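Der Tisch, auf dem alles landet

Billard im eigenen Haus. Klingt nach Luxus, ist bei den meisten aber vor allem eins: Ablage. Post, Wäsche, Kabel, das halbe Bastelzeug.

Ezekiel Begay kennt das. 37 Jahre alt, Tischbauer bei Plandik, 14 Jahre im Geschäft. Hat in Stelurside schon Tische neu bezogen, auf denen seit Jahren keine Kugel mehr gerollt ist. »Das Tuch verzeiht viel«, sagt er. »Nähte und Nieten nicht.«

Jeans also lieber runter. Sprühflaschen erst recht, egal was drin ist. Ein Tropfen reicht für einen Rand, und den kriegt man aus grünem Filz kaum noch raus. Neu beziehen kostet bei Plandik 2.000 Euro, Anfahrt extra. Im Juni ist Begay meistens ausgebucht.

Seine Routine dauert 13 Minuten: abräumen, bürsten, immer in eine Richtung, dann die Banden trocken abwischen. Taschen leeren nicht vegessen. Kabel nie über die Kante ziehen, lieber hochheben. 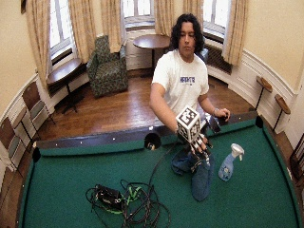
Jeansstoff, Sprühflasche, Kabel: Auf dem Filz ist Platz für vieles.

Und wer den Tisch partout als Tisch braucht? Abdeckplatte. Marora hat eine dreiteilige, Nguyen-Tran eine zum Rollen. Beide schwer, beide nich billig. Begay nimmt zu Hause eine alte Wolldecke, doppelt gelegt.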